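나무 도마 오일 마감 기록, 여섯 번째 정리

지난번 글에서 아마인유와 텅오일의 경화 속도 차이를 다루다가 중간에 끊었다. 이어서 쓴다. 6월에 습도가 오르면서 시편 일부의 무게가 다시 움직였고, 그래서 앞의 표 중 두 줄은 폐기했다. 폐기한 줄은 호두나무 B와 물푸레나무 A다. 둘 다 실링 상태가 균일하지 않았다.

먼저 용어부터 정리한다. 여기서 건성유는 공기 중 산소와 반응해 고체 막을 만드는 기름을 말한다. 아마인유, 텅오일, 호두유가 해당한다. 미네랄오일은 건성유가 아니다. 반응하지 않고 목재 조직 안에 액체로 남아 있다가 세척할 때마다 조금씩 빠진다. 시중에서 도마용 오일로 파는 제품은 상당수가 미네랄오일이거나 미네랄오일에 밀랍을 섞은 것이다. 이름만 보고는 구분이 안 되고 성분표를 봐야 한다.

'생 아마인유'와 '보일드 아마인유'도 자주 섞어 쓰는데, 보일드라고 해서 끓인 기름이라는 보장이 없다. 금속염 건조제를 첨가한 제품이 그 이름으로 유통된다. 식품이 닿는 면에 쓸 생각이면 건조제 성분을 확인하거나 처음부터 생 아마인유를 쓴다. 나는 후자로 통일했다. 건조 시간은 손해를 본다.

시편 조건은 다음과 같다. 단풍나무, 호두나무, 물푸레나무를 같은 치수로 재단하고 220방까지 연마했다. 물을 뿌려 섬유를 일으킨 뒤 말리고 같은 방수로 한 번 더 연마했다. 이 과정을 생략하면 첫 설거지 후에 표면이 까칠해지고, 오일이 나빠서 그렇다고 오해하게 된다. 마구리면은 별도로 320방까지 올렸다. 마구리면은 도관이 열려 있어 기름을 판면보다 훨씬 많이 먹는다. 연마를 더 곱게 하면 흡수량이 줄고 색도 덜 진해진다.

무게는 0.1그램 단위 저울로 쟀다. 단풍나무 시편 하나의 도포 전 무게가 1,230그램이었다. 도포와 닦아내기를 반복하는 동안 무게는 당연히 늘어나는데, 증가분이 전부 기름은 아니다. 건성유는 경화하면서 산소를 흡수하므로 그 무게도 들어간다. 거기에 실내 습도에 따른 함수율 변화가 겹친다. 그래서 기름을 바르지 않은 대조 시편을 같은 선반에 두고 같은 시각에 쟀다. 측정은 매번 오전 7시. 난방이나 조리로 습도가 흔들리기 전이라 이 시각으로 고정했다.

습도는 따로 기록했다. 장마철 최고치가 80퍼센트였고, 이때 대조 시편의 무게 변화가 도포 시편보다 컸다. 오일 막이 수분 출입을 늦추기는 한다는 뜻이다. 다만 늦추는 것이지 막는 것은 아니다. 습도가 높은 상태를 오래 유지하면 두 시편의 차이는 줄어든다. 오일 마감을 방수라고 적어 놓은 판매 페이지가 많은데, 이 점에서는 부정확한 표현이다.

도포 방식은 세 가지를 비교했다.

첫째, 원액을 천으로 얇게 바르고 이십 분 뒤 닦아내는 방식. 가장 느리지만 실패가 적다. 둘째, 시트러스 용제로 희석해 첫 회만 깊게 먹이고 이후 원액으로 가는 방식. 침투가 깊다고들 하는데 내 시편을 잘라 보았을 때 단면의 변색 깊이는 육안으로 구별되지 않았다. 단풍나무처럼 조직이 치밀한 수종에서는 특히 그랬다. 셋째, 더 이상 흡수하지 않을 때까지 계속 부어 주는 방식. 마구리면에는 유효하지만 판면에 쓰면 여분의 기름이 표면에서 끈적한 막으로 굳는다. 이 막은 긁어내는 수밖에 없다.

집성 도마의 경우 고려할 것이 하나 더 있다. 띠 모양의 목재를 여러 장 붙여 만든 판은 같은 수종이라도 심재와 변재, 널결과 곧은결이 섞인다. 기름을 먹이면 그 차이가 강조된다. 도포 전에 미색이던 띠와 꿀색이던 띠의 간격이 벌어지는 식이다. 색을 맞추고 싶다면 마감이 아니라 재단 단계에서 골라야 한다. 접착선도 본다. 접착제가 남은 자리는 기름을 먹지 않아서 옅은 얼룩이 되는데, 연마할 때는 안 보이다가 첫 도포에서 나타난다. 용제를 적신 천으로 미리 한번 훑으면 그 자리가 드러난다.

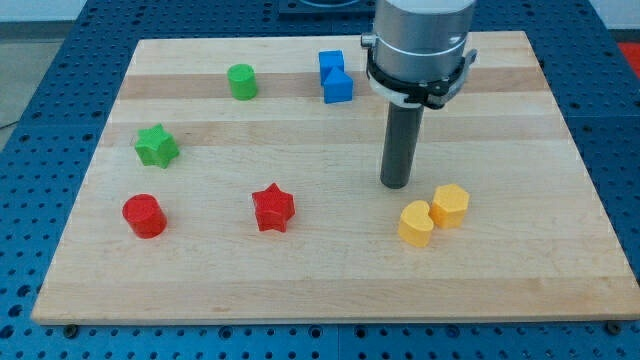 Ecaterina Iordache는 지난 글에 단 댓글에서 밝은 단풍나무에는 아마인유를 아예 쓰지 않는다고 했다. 황변이 심해서 반년이면 색이 달라지고, 어두운 찬장에 넣어 두면 더 빨리 누레진다는 것이다. 호두유로 바꾼 뒤로는 경화가 느린 것 말고는 불만이 없다고 적었다.

황변에 관한 지적은 맞다. 아마인유는 리놀렌산 비율이 높아서 빨리 굳는 대신 누렇게 변하기 쉽고, 빛이 없는 곳에서 더 두드러진다. 유화 쪽에서는 오래된 상식이다. 호두유는 리놀렌산이 적어 황변이 덜하다. 대신 내 조건에서는 손에 묻어나지 않을 때까지 아마인유의 두 배 가까운 시간이 들었다. 견과류 알레르기 문제도 있다. 경화한 막에 항원성이 얼마나 남는지에 대해 내가 납득할 만한 자료를 찾지 못했으므로, 남에게 줄 도마에는 호두유를 쓰지 않는다. 집에서 쓰는 것이면 각자 판단할 문제다.

식용 호두유를 그대로 쓰는 데에도 제약이 있다. 산화 방지제가 첨가된 제품은 굳지 않거나 몹시 늦게 굳는다. 확인하는 방법은 단순하다. 유리판에 얇게 펴 바르고 창가에 둔다. 보름이 지나도 손가락에 묻어나면 그 병은 요리에 쓴다. 나는 두 병을 샀고 한 병을 요리에 썼다.

텅오일은 Godoy에서 나온 순수 텅오일을 썼다. 용기에 100퍼센트라고 적혀 있고 희석된 냄새는 나지 않았다. 내수성은 비교한 것 중 가장 좋았다. 물방울을 올려 두고 한 시간 뒤 닦았을 때 자국이 남지 않은 시편은 텅오일 5회 도포분뿐이다. 단점은 두껍게 바르면 주름이 잡히고 뿌옇게 굳는다는 것. 한 번에 바르는 양을 줄이고 간격을 하루 이상 두면 피할 수 있다. 경화 전 냄새는 호불호가 있다. 나는 싫어하는 쪽이다.

Honolik의 하드왁스 오일은 비교군에 넣었다가 뺐다. 성분표에 수지 종류가 명시되어 있지 않아 문의를 보냈고, 답이 아직 없다. 답이 오면 별도로 쓴다.

비용도 적어 둔다. 시편용 목재를 빼고 기름, 천, 사포, 용제에 들어간 금액을 시편 면적으로 나누었더니 텅오일 5회 기준 한 장에 1,507원이 나왔다. 버린 기름은 계산에 넣지 않았다. 개봉한 건성유는 용기 안에서도 굳기 시작하므로 작은 병에 가득 채워 옮겨 담는 편이 낫다. 구슬을 넣어 액면을 올리는 방법도 있는데 꺼내서 씻는 일이 번거로워 그만두었다.

기름 묻은 천의 처리는 지난 글에 썼지만 질문이 또 들어와서 반복한다. 건성유는 산화하면서 열을 낸다. 뭉쳐 둔 천은 열이 빠지지 않아 스스로 불이 붙을 수 있다. 한 장씩 펴서 불연재 위에 널어 완전히 굳힌 다음 버리거나, 물에 담가 뚜껑 있는 금속통에 넣는다. 미네랄오일만 쓴 천은 해당하지 않지만 어느 천이 어느 것인지 헷갈릴 바에는 같은 방식으로 처리한다.

유지 관리는 다음처럼 하고 있다. 세척은 중성세제와 미지근한 물로 양면을 모두 적셔서 한다. 한 면만 적시면 그쪽만 팽창해 판이 휜다. 세워서 말리되 마구리면이 바닥의 물에 닿지 않게 한다. 재도포 시점은 물을 몇 방울 떨어뜨려 보고 정한다. 맺히지 않고 바로 스며들면 1회 도포한다. 달력으로 정해 두지 않는다. 쓰는 빈도가 집마다 달라서 '월 1회' 같은 안내는 대부분 과하거나 부족하다.

이미 미네랄오일을 먹인 도마를 건성유로 바꾸고 싶다는 메일도 받았다. 가능은 하지만 경화가 늦고 부착이 고르지 않다. 용제로 몇 번 닦아내고 표면을 120방부터 다시 연마해도 안쪽의 미네랄오일은 남는다. 그 도마는 미네랄오일로 계속 관리하고, 건성유는 새 판에 적용하는 편이 손이 덜 간다.

다음 글에서는 마구리면 집성 도마의 균열을 다룬다. 폐기한 두 시편은 같은 치수로 다시 재단했고 1차 연마까지 끝났다. 물푸레나무는 이번에 다른 판재에서 잘랐으므로 이전 값과 직접 비교하지 않는다.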